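Workshop tips – grippers that stick, slip or bite

Posted May 21, 2023

Quick ones this week, lost most of Friday to a jammed hand-held gripper on the Tosmont job. Finger closed fine, wouldnt open again. Trigger felt dead. Cause was a thread of packing foam down in the slide. So:

– Battery out or plug pulled before you poke at anything. A jam can let go all at once and it will take your fingertip with it. Mine's still purple.

– Don't pry the fingers apart with a screwdriver. Did that in April, bent a link, the new one cost 80 dollars from Niltby.

– Wooden toothpick or a soft brush for fluff. No metal picks.

– Look at the pads from the tip end, under a good light. Torn or shiny = swap it. Shiny pads drop things.
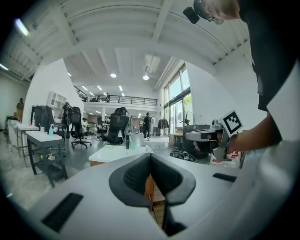
Two padded fingers side by side, and a second gripper in hand at right.

Grit in the slide – 400 grit paper, two light strokes, wipe, stop. More than that and you get slop and the fingers stop meeting square.

Marker plate on top: if its loose the tracking drifts and you'll blame the software for an hour. Check the plate first. Tiny dab of threadlocker, not glue. Glue was my idea at Cisneros, bad idea.

Cables. Keep them off the walking path. Last fault before this one was a foot thru a loop and a gripper on concrete, cracked housing. Tape them down or run them along the wall.

Trigger still dead after all that? Check the return spring, then the little connector behind it. Push it till it clicks. If you smell anything hot, stop and bag the battery outside, dont test it agian "just once".

Spare springs are in the Utosville drawer, bin 429.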